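**Position: Technical Editor, Installation Manuals (part-time, fixed term)**

Posted 2021-10-30

Gronum publishes installation and maintenance manuals for makers of countertops, wall panels and shop furniture. We are hiring one technical editor to work on the Tessier series, a set of manuals now in its second revision. The contract starts in February and runs for 17 weeks.

**Duties**

- Edit source text supplied by product engineers into numbered procedures.
- Check torque values, clearances and part numbers against the current drawings.
- Maintain the term list. The Tessier list holds 700 entries, many of them duplicated under older names.
- Prepare files for translation and answer translators' queries within two working days.
- Record every change to a safety notice in the revision log, with the name of the person who approved it.

The editor reports to Suqin Lu, who manages the series. Drawings are supplied by Yichen Cai. Layout is done in-house and is not part of this job.
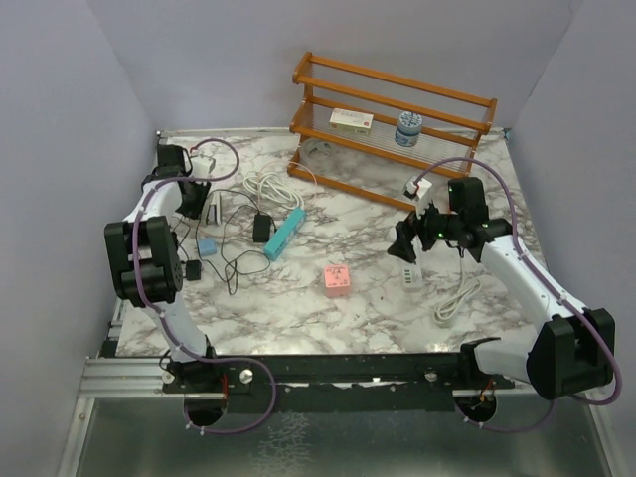
*White marble-pattern work surface with gray veining, enclosed by lavender walls on three sides.*

**Requirements**

- Three years of editing experience in a technical field. Building products, machinery or laboratory equipment are all acceptable.
- Ability to read orthographic and exploded drawings.
- Working knowledge of a structured authoring tool. We use Sultard; training is provided to editors who have used a comparable system.
- Fluent written English. Reading knowledge of Spanish or Chinese is useful but not required.

A degree is not required. Applicants without one should list the manuals or standards they have edited.

**Terms**

The workload is 20 hours a week, with fixed hours on two mornings for review meetings. Remaining hours are set by the editor. Work may be done remotely within the United States. Pay is $800 a week, paid every second week. Equipment is supplied and must be returned at the end of the contract.

**How to apply**

Send a resume and one edited sample of no more than four pages, showing the text before and after editing. Remove client names where needed. Put "Tessier editor" in the subject line and address the message to Zuleica Godoy, Hiring.

Selected applicants will take a timed editing test, for which they are paid. Test results are sent to all who complete it. Questions about the test format go to Aiguo Yao.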